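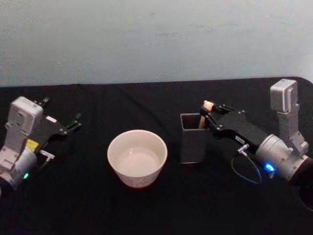

Paper Crafts for Mixed Ages, Session 4: Glue, and what people claim about it
Instructor: Noreen Mac Carthaigh
Handout revised 9/22/25

Most craft books tell you that white glue, thinned half and half with water, is right for papier-mache. I'm not convinced. Half and half is easy to remember, and I suspect that is why it gets copied from book to book. For newspaper strips over a balloon, start with two parts glue to one part water and thin it only if the strips drag.

Flour paste. Cheap, and fine for masks. The claim that salt keeps mold away is repeated everywhere, and I have yet to see anyone test it against a plain batch. Senad Golob's group hung salted and unsalted bowls in the Calwood basement in August and both went spotty. One damp basement – not much of a trial, but more than the books offer.

Drying times. "Overnight" is hopeful. Three layers can take two days in a humid room. Press the base with your thumb, and if it gives, leave it alone. Hair dryers wrinkle the top layer and I'd skip them.

Glue sticks. Fine for cards and flat collage. "Permanent" on the label means very little once a kid bends the card.

Tissue paper. Buy white and one dark color first. The 50-sheet rainbow packs look like a bargain, but the reds bleed onto everything next to them.

For next time: bring one balloon, old newspaper torn (not cut) into strips, and a jar with a lid. Read the Kimaro chapter on armatures, pages 50 to 60, and mark any instruction that gives no reason. We'll try a few of them both ways.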